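Chapter 4

Custard Is Where It All Starts

I made my first batch of real ice cream in a rented kitchen in Prilbridge, in May, with the windows open and a bag of ice melting in the sink. I wanted vanilla. What I got was sweet scrambled eggs with a very nice smell! I ate some of it anyway (with a spoon, standing up, feeling sorry for myself), and then I went back to the store for more eggs.

So if you skipped ahead to the flavor chapters and came back here because something went lumpy, welcome. You are in good company. This chapter is all custard, and by the end of it you should be able to make a base you can pour over pie, freeze, or bake in little cups, depending on what kind of evening you're having.

Let's get some words straight first. In this book a custard is any mix of milk or cream that gets thick from egg. A stirred custard is cooked on the stove and stays pourable. A baked custard is left alone in the oven until it sets. Ice cream base is a stirred custard that has a cold future. You'll see me say "base" over and over from here on, and I always mean the stirred kind unless I tell you otherwise.

Why eggs at all? You can make frozen desserts without them, and Chapter 9 is full of them. But yolks do two jobs at once. Their proteins tighten up as they get warm, which thickens the milk, and they also carry a natural helper called lecithin that keeps fat and water mixed together. That second job is the one you taste. It's why a scoop made with yolks feels smooth and melts slowly down the cone, and why I keep coming back to them even when I'm out of eggs and it's raining.

The trouble is that egg proteins don't know when to quit. Warm them gently and they link up into a loose, soft net. Keep going and the net pulls tight, squeezes out its water, and there's your scramble. Sugar slows this down, and so does all that milk and cream getting in the way, so you have more room than you'd have with plain eggs in a pan. You still have to pay attention, though. I've ruined a batch while looking for my other oven mitt. 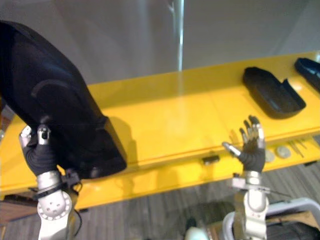 My own rule is low heat and a flat-edged spatula, and I scrape the bottom of the pan the whole time. The base closest to the metal cooks first, so if you only stir the middle you're making two different custards, a thin one on top and an omelet underneath. Get into the corners! A pan with sloped sides makes this easier, but I used a straight-sided soup pot for years and lived.

You'll know it's ready when it coats the spatula and your finger leaves a clean line through it. If you have a thermometer, use it, and see the chart at the end of this chapter for the temperatures. If you don't, trust the line, and take the pan off the heat a little sooner than feels right. It keeps cooking while you hunt for the strainer. (Put the strainer over the bowl before you start. I will be saying this again.)

A few notes on amounts before we cook. The Prollen Base, named after the town where I finally got it right, uses 400 grams of cream and 4 yolks, and it makes around 798 grams once the milk and sugar are in. That fits in most home machines with space left for the air that gets churned in. The Vomberg Base is richer and a bit fussier, so please make the Prollen at least twice first. I know, I know. I'd skip ahead too.

Chilling gets its own section, mostly for my impatient friends. Warm base in a machine freezes slowly, and slow freezing grows big ice crystals, the crunchy kind you find in an old tub at the back of the freezer. I like to leave mine in the fridge for 16 hours, and overnight is fine if you've got company coming.

Before you read on

Have these ready for the first recipe:
A heavy pan
A strainer, sitting over a clean bowl
A flat-edged spatula
A bigger bowl of ice and water
Your eggs, already separated

Save the whites in a jar. We'll want them for the meringue swirl in Chapter 6.

4.1 Warming the Milk

Pour the milk and cream into your pan, add half the sugar, and set it over medium-low heat. You're looking for steam and a few small bubbles around the edge, and no boiling.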